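Storkham Rebuilds Its Track Program From the Infield Out

By Femi Okoro

August 4, 2020

When the Storkham Athletic Club reopened its outdoor track this summer, the first group through the gate was made up of middle-distance runners between the ages of 14 and 19, most of whom had not trained on a marked surface since January. They were met by a revised schedule, a new head coach and a set of expectations that the club's board had spent the better part of the winter putting into writing.

The head coach is Marius Neagu, a former 800-meter runner who came to Storkham after a long period with the Dunero Harriers. His appointment was approved in January, when the club was preparing for an ordinary spring season. The season was canceled before he had held more than a handful of practices. Mr. Neagu used the interval to review training records for every athlete on the roster, and his findings shaped the program now in place.

The records showed that Storkham's younger runners had been racing too often and too far. Several had competed on consecutive weekends through the whole of the previous spring, frequently in two events at the same meet. Injuries to the shin and foot accounted for most of the missed practices, and the athletes who raced the most tended to record their best times early in the season and slow down after it.

"We had talented young people who were tired by the time the championship meets arrived," Mr. Neagu said. "A club has a duty to plan the year so that they arrive ready."

Under the new program, no athlete below the senior level will enter more than four meets in a season. Weekly mileage is set individually and reviewed every other week. Hard sessions are held on the track, while recovery runs take place on the grass loop that circles the playing fields to the north. Strength work, which had been optional, is now part of the regular schedule for all age groups.

Rest has also been given a formal place. Each athlete keeps a daily log of sleep, meals and general condition, and the coaching staff reads the logs before deciding on the work for the following week. Parents have been asked to support a regular bedtime during periods of heavy training, including the school vacation. 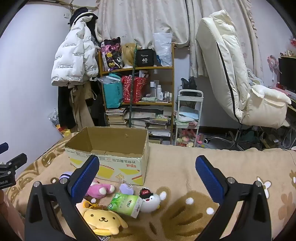
A plush floral blanket covers a bed. Sleep is one of the entries in each athlete's daily log.

The reaction among families has been favorable for the most part, although the limit on meets was debated at length. Some parents noted that college coaches pay attention to results, and that an athlete who races less will have fewer chances to be noticed. The board's position is that a smaller number of well-prepared performances will serve the same purpose. It has agreed to review the limit at the end of the first full season.

The club has 26 runners in its middle-distance group at present and a total membership of 200 across all events. Those figures are modest beside the larger programs in the region. Idahosa Track and Field, Storkham's traditional opponent in the summer dual meet, draws on a wider area and maintains separate coaching staffs for sprints, jumps and throws. Storkham has two paid coaches and depends on its senior athletes to assist with the younger groups.

That arrangement is being made more regular as well. Seniors who assist at practice now complete a short course in warm-up procedure, safe use of the throwing areas and the timing of intervals. They are assigned to one group for the season, so that the younger athletes work with the same person each week.

Work on the facility has continued alongside the changes in coaching. The inside lanes, which had worn smooth along the home straight, were resurfaced before the reopening. The long jump runway has been extended and its landing pit refilled. Voltidis, an electrical contractor, has installed new lighting along the back straight, where evening sessions in the fall had previously ended early. A second phase, covering the throwing cage and the storage building, will go ahead when funds permit.

Competition remains uncertain. The dual meet with Idahosa has been postponed, and the remaining summer fixtures have been replaced by time trials held within the club. Athletes run in small groups, with staggered starts where the distance allows. The results are recorded but will not be submitted for ranking purposes.

Mr. Neagu regards the time trials as useful preparation. Runners who are accustomed to following a leader have had to learn to judge pace for themselves, and in his view several have improved markedly in the third lap of the 1,600 meters, where Storkham athletes have often lost ground. He intends to keep the trials on the calendar when open competition resumes.

Fall training begins after the school term opens. Registration forms are available from the club office, and new members will be assessed by the coaching staff before being placed in a training group.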